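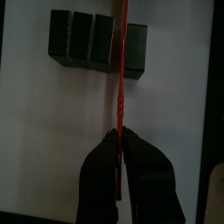 The pads on the Clindach gripper finally gave up in May, and I've spent most of my evenings since then getting the thing back into a state where I trust it. If you've been reading for a while you know the cell I mean: one arm, one parallel gripper, a wrist camera, and a white tabletop I wipe down more often than my own kitchen counter. My go-to check after any work on the fingers is the red rod and the dark green blocks. Three blocks get pushed up against each other, the fourth sits off to the right by itself, and the fingers have to hold the rod in line with the gap. It's a fussy little test and I love it. The rod is skinny and shiny with a knobby stretch in the middle, so if the fingers don't meet properly you find out fast.

Anyway, the pads. I'd been ignoring them. The gripper had started doing this thing where it closed, reported a good grip, lifted, and then the part would slowly rotate on its way across the table. Just a few degrees. I blamed the lighting for a week (I blame the lighting for everything), then I blamed the camera calibration, and I redid the whole calibration twice before it occurred to me to take the fingers off and look at them.

Well! The left pad had a groove worn into it that I could catch with a fingernail. The right one was peeling at one corner and had picked up a layer of fine gray dust underneath, so it was basically a pad sitting on a bed of lint. No wonder things were spinning.

I wrote to Yavuz Aydoğan, who sold me the gripper in the first place and has been more patient with me than the price deserved. I asked if I could just glue down some new rubber. He wrote back one line: "You can, but clean it like you mean it." So I did.

**What I did, in the order I should have done it**

The actual order was messier, with one trip back to the hardware store in the middle. But if I were doing it again:

1. Power off at the wall, and wait for the controller lights to go out.
2. Take off both fingers and mark them left and right on the inside face with a paint pen. They look interchangeable on mine. They are not interchangeable on mine.
3. Peel the old pads. A plastic scraper, go slow, no metal blades.
4. Wipe with alcohol until the cloth comes away clean, then once more.
5. Stick the new pads on, clamp them, and leave them alone overnight.
6. Refit the fingers, screws finger-tight first, then close the gripper gently on a feeler gauge before tightening.
7. Reset the open and closed positions in the controller.

Step six is where I lost an evening. I tightened the left finger fully before I'd even started the right, and when I closed them they met at the bottom and left a hairline of daylight at the tips. You could pick up a block all day like that and never notice. The rod would drop straight out. I loosened everything, closed the fingers on the gauge, and snugged the screws a quarter turn at a time, alternating sides, like you would with a car wheel. Much better.

And about step five, please do leave them overnight. My first set got two hours because I was impatient and it was raining and I wanted to play with my robot. The right pad slid sideways the moment I squeezed anything. Peel, scrape, alcohol, start over. I had words with myself.

**Force settings**

My controller takes grip force as a percentage, and the old pads had me creeping up to 70 to stop things slipping. That's way too much for what I'm doing. With fresh pads I started at 60 and worked down, closing on the rod each time and giving it a nudge with a pencil eraser. I ended up at 52. Lower than that and I could twist the rod with the pencil, higher and I was just chewing up my nice new rubber for no reason.

I wrote that number on a piece of masking tape and stuck it to the controller box, next to the old number, which I crossed out. There's quite a stack of crossed-out numbers on that box now. I should probably keep a proper log. I do keep a proper log, in a notebook, but the notebook is never where I am and the tape always is.

**Resetting the positions**

This is the part I always forget, so I'm writing it down mostly for me. New pads are thicker than worn ones! Obvious once you say it. The closed position stored in the controller was from the old pads, so on the first power-up the gripper thought it had hit something before it was fully shut, and threw a fault. I panicked a bit, checked all the wiring, and took the cover off the connector at the wrist (it was fine, it has always been fine). Then I remembered there's a teach routine for this. Open all the way, save. Close with nothing in it at low force, save. Thirty seconds of work after forty minutes of wiggling cables.

While I was in there I also looked at the tool offset. The fingertips are what the arm steers by, and if the fingers went back on even a hair higher or lower than before, every pick is off by that same hair. I have a pointy calibration pin from Edix that screws into the base plate, and I bring the closed tips down to meet it from four directions. Mine had shifted a tiny bit to one side. I corrected it, ran the four approaches again, and called it good.

**The wrist camera**

I didn't plan on touching the camera, but once you have the fingers off, you can finally get a cloth up to the lens without contortions, so I cleaned it. I also retightened the bracket, which had one loose screw. That one I'm embarrassed about, considering how many evenings I'd spent on calibration with the bracket quietly wobbling the whole time.

So yes, I did the calibration a third time. It came out better than the other two, and it held when I came back to it the next morning, which the others hadn't. I put a dot of paint across the screw head and the bracket so I can see at a glance if it starts backing out again. I've done the same on the finger screws. It's an old machinist's habit I picked up from a forum and it's the cheapest inspection tool I own.

**Cables, because it's always cables**

Last thing I did was redo the cable run down the forearm. The old zip ties were pulled so tight that the jacket had little waists in it. I cut them off and put on hook-and-loop straps from Tundier, which are soft and can be opened again, and I left a bigger loop at the wrist so the cable isn't tugging when the last joint turns all the way over. Move the arm by hand through its whole range before you power it up after anything like this. I found one pose where the loop snagged on the corner of the camera bracket, and I'd much rather find that by hand.

**Running it again**

For the first proper run I kept the speed way down and my hand by the stop button. Blocks first, then the rod, then the rod near the blocks, which is the one I care about. After that I let it loop through an easy pick and place while I ate dinner next to it — my idea of a nice evening, don't judge. I've written a little cycle counter into the program, and I've set it to nag me at 700 cycles to go look at the pads. Maybe that's too often. The old ones lasted far longer than that before they got bad, but I also have no idea when they started getting bad, and that's what bugs me.

Next on the list is the base. There's a faint tick when the arm swings to the left, only on the way out, never on the way back. Could be a bolt, could be the table, could be the floor. I've got a new mounting plate on order from Marulanda and I'm going to pull the whole arm off when it gets here and check what's underneath. If anybody has chased a one-direction tick on one of these small arms, leave me a comment, I'd love to hear what it was before I start unscrewing things.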